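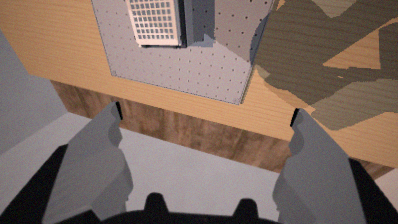 Light gray perforated panel on a wooden tabletop.

Pegboard and Workbench FAQ

I get a lot of the same questions through the contact form, so I've put my answers in one place. I run Limarlow out of my garage, mostly writing about small workshops and how to fit one into a house that wasn't built for it. I'm not a contractor, just a person who has hung a lot of pegboard (and re-hung some of it!). Last updated 6th October.

Do I need a gap behind the board?

Yes, if you're using hooks that go through the holes and turn up at the back. Half an inch is plenty. I screw furring strips to the studs and then screw the board to the strips. If you put the board flat against drywall you'll get the hooks about halfway in and then stand there swearing at them, which is how I spent a whole Saturday at my first house.

Metal or hardboard?

I've had both. Hardboard is cheap and you can cut it with a regular saw, but the holes get sloppy where you move hooks a lot, and it doesn't like a damp garage. Metal costs more and stays crisp. If money is tight, get hardboard for the wall with the light stuff and save up for one metal panel over the bench, where the hammers go. That's how mine is split and I'm happy with it.

What size holes should I buy?

Quarter inch, if you can. The heavier hooks are made for it, and the thin ones will fit too, they just wiggle a bit. The smaller holes are fine for craft rooms and scissors and tape.

My hooks fall out every time I grab a tool. Help!

Everybody's do. You can buy little plastic clips that screw in next to the hook and hold it down. I used the Brisevow ones on my left-hand panel and they've stayed put. A dab of hot glue behind the hook works too, and it peels off later if you change your mind. On metal panels I skip the glue and use hooks with a locking tab.

How high should my bench be?

Stand up straight in the shoes you work in, let your arms hang, and measure from the floor to your wrist crease. That's a good general height. If you do a lot of fine work like soldering or carving, go higher. If you hand plane, go lower. Mine is a compromise, and I have an old cutting board I set on top when I want things closer to my face.

Can I use a kitchen table as a bench?

You can, for a while. I did for 7 months. The trouble is the wobble, especially once you clamp anything to it. Pushing it into a corner helps a lot, and so does screwing a board across the back legs. Put something over the top if you ever want to eat off it again.

What do you finish your bench top with?

Boiled linseed oil, two thin coats, wiped off well. It gets scruffy and I don't mind. Please lay the oily rags out flat outside to dry before you throw them away, they can catch fire by themselves if they're balled up. I tried a glossy varnish once and everything slid around like it was on ice.

How do you plan where the tools go?

I lay the whole lot out on the floor first, in a space the same size as the board, and shuffle things around until I can reach the ones I use most without stretching. Then I leave it alone for 10 days after hanging it before I draw any outlines. I always end up swapping the tape measure and the square.

What did your whole setup cost?

The bench, the panels, the hooks and a light came to $477, and that was spread over a spring and a summer. The light was the silly part. I could have bought a plain shop light and spent the rest on clamps.

Is it OK to hang a cordless drill on pegboard?

Sure, but use a proper drill holder with at least two rows of hooks. Mine is by Eyvindsson and it grips the board top and bottom. I wouldn't trust a single hook with anything that has a battery in it. Same goes for the big wrenches.

I rent. Can I still do this?

Build a freestanding frame. Two uprights, a crosspiece top and bottom, feet at least 12 inches deep, and screw the board to that. Then fasten the frame to the back of the bench so it can't tip forward. A reader in an apartment in Flisness made one in September and it looks better than my wall.

Will you sell me plans?

I don't sell plans, sorry! The sketch for the freestanding frame is on the downloads page and it's free. If a measurement on it looks wrong, write to me through the contact form and I'll check it against the one in my garage.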